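Home Blog Robot Club About Contact

Well, December has been all grippers and not much else! Our club project (we call it Gralano, don't ask, it won the vote) is to teach an arm to tidy up after people, and before the arm gets to do anything we have to do it ourselves, over and over, with the hand-held grippers. I'd put us down for 2,000 short recordings before the Skovoren open day and we're on 1,161, so you can guess what my evenings look like.

Kitchens were fine. Bedrooms are harder, mostly because cloth moves when you so much as look at it, and glasses are a nightmare – go in too low and you just shove them along the sheet. I've started coming straight down with the fingers wide and closing slowly, which my wrists hate.
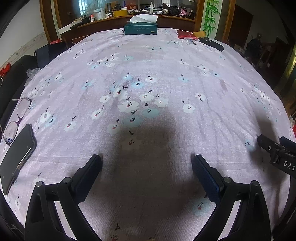 Dorottya Lakatos thinks I'm still closing too fast, and wrote to say that the phone clips should be done again with a pause before every lift, or the arm will learn my bad habits along with the good ones. Fair enough. I've redone two so far and moaned through both. More after tea, if my thumbs hold out.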